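不失球纪录到头了,德斯梅特546分钟后被点球攻破 达德贝格主场丢两分

2月3日 科韦利联赛 综合消息

546分钟。就停在这儿了。

达德贝格队门将鲁本·德斯梅特(Ruben De Smet)的联赛连续不失球时间,昨晚在主场对哈拉斯队(Halás)的比赛里画上句号。一个点球,推左下角,德斯梅特扑对了方向,手套碰到球,球还是进了。终场1比1。

达德贝格(Dudberg)全场控球占优,上半场就领先,本来应该赢的。至少主队球迷是这么看的。散场的时候看台上还有人不肯走,对着球员通道喊,喊的内容就不写了。

争议全在第62分钟。

当时哈拉斯打了一次反击,右路起高球,禁区里一片混乱,皮球弹在达德贝格中后卫身上,可能是大臂,可能是肩膀,反正裁判先没吹。比赛继续,球都已经踢到中圈附近了,主裁判突然按住耳机,往场边跑。看了很久。回来手指点球点。

主队替补席当场炸了。助理教练把水瓶踢出了技术区,吃到黄牌,接着又说了几句,红牌。他走进通道之前回头鼓掌,这个动作估计要写进裁判报告。按联赛规定,官员对裁判有不当言行,起步就是停赛3场,达德贝格方面表示会申诉。

点球本身没什么好说的。哈拉斯队长主罚,助跑停顿了一下,德斯梅特没有先动,等到最后一刻才倒地。赛后回放从球门后面看得很清楚,就差那么一点。他自己趴在草皮上没起来,拿拳头捶了两下地。然后全场起立鼓掌,给他的。包括客队看台。

客队那边来了444人,俱乐部公布的数字,对哈拉斯这种体量的球队来说不少了,毕竟单程大巴要坐大半天,路上还在修桥。他们从开场唱到结束,扳平之后更是没停过。

德斯梅特赛后在混合采访区说了几句,声音很哑。

“纪录是全队的,后卫们挡下来的球比我扑出来的多。我现在不想谈分钟数,我想谈那两分。”

问他点球该不该判。

“我离得很近,我听到的声音像是打在肩膀上。可是我的意见不算数,对吧。”

问他赛前有没有研究过对方的点球习惯。

“研究了。所以扑对了方向。没用。”

说完就走了,手上还缠着冰袋。队医后来说左手小指有点肿,今天会去拍片子,暂时不影响下一轮。这个消息要是有变化我们会更新。

再说比赛过程,前面写得急,补一下。

上半场达德贝格踢得很顺。两个边后卫压得很高,哈拉斯的防线一直往后退,中场几乎接不到球。进球来自一次角球,前点有人蹭了一下,后点包抄的人用膝盖把球顶进去的,难看,但算。哈拉斯有人举手示意越位,没有理会。领先之后主队又有过单刀,打偏了,还有一脚远射中了横梁,横梁到终场都像还在晃。

哈拉斯中场休息换了人,换完阵形也变了,变成两个高中锋在前面争顶,后面的人捡第二落点。简单,粗糙,有用。下半场一开始主队就有点乱,解围解不远,来来回回都在自己禁区前。德斯梅特连着做出好几次扑救,有一次是用脚尖捅出去的,现场解说已经在喊进了,又收回来。

然后就是那个点球。

扳平以后双方都想赢,又都怕输。换人换了一堆,节奏碎掉了。补时阶段达德贝格还有一次机会,任意球吊到小禁区,哈拉斯门将出来没摘到,球落下来,没有人跟上。就这么结束了。

主教练在发布会上迟到了,来了以后先喝水,不说话。后来说,对结果失望,对表现不失望。关于判罚,他说自己看了回放,看了很多遍,“看得越多越不明白”。有记者追问他是不是认为裁判错了,他说自己不想再给俱乐部添罚单了,下一题。

有人问助理教练的事。他说那是个很安静的人,平时连训练都不怎么大声,“所以你们可以想想,要什么样的判罚才能让他那样”。

这话恐怕也会被联赛纪律部门看到。

哈拉斯主教练倒是心情不错。他说球队上半场像没睡醒,中场休息的时候更衣室里没有人摔东西,就是把位置重新摆了一遍。“一分在这里很值钱。今年没几个队能从这儿带走东西的。”他也夸了德斯梅特,说是联赛里最好的门将,没有之一,还说比赛结束以后去找他握了手,对方手套都没摘。

关于纪录。546分钟是从上一次失球算起,按联赛的口径,补时不计入,所以实际站在门前的时间比这还要长。俱乐部队史上这是最长的一段,之前的旧纪录是老门将留下来的,昨晚那位老先生也在看台上,中场还下来跟球迷合影。他对本报说,被破的时候他挺高兴,断的时候他反而难受,“我替他难受,真的,一个点球,不该这么断”。

联赛纪录还差得远,不提了。

球迷论坛昨晚基本瘫了,登不上去,半夜才恢复。置顶帖是一张逐帧截图,底下吵得不可开交。一派说袖子线以下就是手球,规则写得明明白白;一派说那个位置根本看不清,看不清就应该维持原判,不然要场上的裁判干什么。还有人把上赛季哈拉斯主场一个差不多的球翻出来,那次没判。吵到今天早上还再吵。

客观地说,从电视转播给的角度,确实很难下结论。科韦利(Kovelley)地方台昨晚的赛后节目请了一位退休裁判,他的看法是:可判可不判,但既然去看了回放,而且看了那么久,说明并不“清晰明显”,他自己的话不会改。节目里另一位嘉宾不同意,两个人差点没让主持人收尾。

联赛官方目前没有回应。按惯例,裁判部门会在每轮结束后发一份判例说明,这一场大概率在里面。 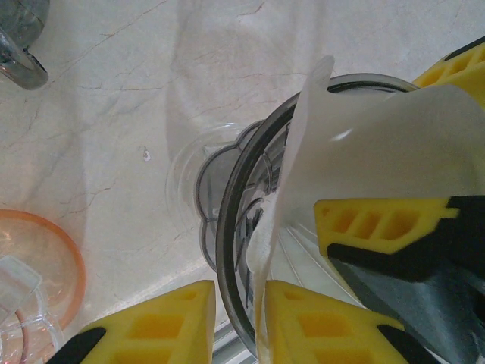 积分榜方面,这一分拿得很尴尬。达德贝格还在第二,但是和榜首的库图拉队(Cutura)差距又拉开了。库图拉昨天同一时间客场赢球,赢得不轻松,进球来得很晚,可是赢了就是赢了。后面追兵也近了,第三第四都少赛一轮。赛季打到这个阶段,每丢一次分都会被翻出来算。

更麻烦的是赛程。接下来达德贝格要连着踢客场,其中就包括去库图拉。那场球票早就没了。如果申诉不成功,助理教练那场也坐不到替补席上,而定位球一直是他在负责,昨晚的进球也是训练里反复练过的那一套。主教练说会有别人接手,没说是谁。

伤病情况:中场主力上半场结束前被换下,大腿后侧,看起来不太好,自己走下去的。俱乐部说要等检查。替补前锋感冒没进大名单。停赛的边锋下一轮可以回来,这个算好消息。

哈拉斯那边没有新伤。他们目前排在中下游,离降级区不算远,不过最近几轮状态在往上走,后防也稳了一些。冬窗签来的那两个高中锋昨晚第一次同时在场,效果大家看到了,估计后面会多用。

转会上顺带一句。德斯梅特的合同,外界一直在问。现有合同到明年5月,双方谈过一轮,没谈拢,然后就没有下文了。体育总监昨晚被堵在停车场,只说“鲁本在这里很开心,我们也很开心”,然后上车。有没有报价?没回答。此前有传言说库图拉在关注他,两边俱乐部都没有承认。球员本人上个月被问到的时候说自己连下周吃什么都没想好。

按照现在的身价,如果夏天之前不续约,达德贝格就得考虑卖人了,不然再拖下去就只能看着他白走。这件事球迷组织已经发过一次公开信,昨晚主队看台还挂出一条横幅,就写了他的名字和“留下”两个字。比赛结束以后德斯梅特绕场的时候在横幅前面站了一下,拍了拍胸口。怎么理解随便。

队内气氛倒还行。终场之后队员在中圈围成一圈,说话的是队长,说了挺久。后来有队员透露,大意是半个赛季没怎么输过球,不要因为一个哨子就散掉。被判手球的那名中后卫赛后没有接受采访,低着头过去的,德斯梅特跟在后面搂着他。俱乐部社交账号随后发了一句“一起赢,一起平”,评论区反应一般。

今天全队放假半天,下午恢复训练,不对外开放。发布会时间待定。

申诉材料必须在规定期限内递交,俱乐部法务说已经在准备了,包括两段不同角度的录像。点球的判罚本身不能申诉,比分不会改,这点请各位球迷不要再打电话到编辑部来问了。能申诉的只有那张红牌。

球票方面,原定下一个主场的开球时间可能提前,配合转播,最后以俱乐部通知为准。季票不受影响,单场票已经买了的可以直接用,不需要换。从火车站过来的接驳车照旧,末班时间等开球时间定了再公布。

(本文赛后连夜赶出,早上补充了发布会内容和伤病情况,技术统计等联赛公布后另发。)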